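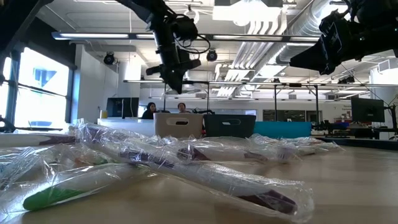 Drelen, week 3: bagged tubes

Nov 3, 2023

Both arms now hang from above the table at the shared shop. Base-down mounting cost me too much reach near the front edge, and the elbow kept finding the bins.

The current problem is plastic wrap. Glare off the wrinkles gives the depth map holes, so the grasp planner aims at a peak in the bag and closes on film. Wubit suggested ignoring depth inside the mask and fitting a cylinder to the outline — crude, but the fit runs in 59 ms and the axis is stable from one run to the next.

Changes since the last post:

Gripper close speed cut by half.
Approach straight down only, no tilt.
Cable loops retied with more slack at the wrist.

The log stands at 857 grasps. Otis wants slips split into bag slips and tube slips before I touch the force limit again. The column is in the log file, still empty.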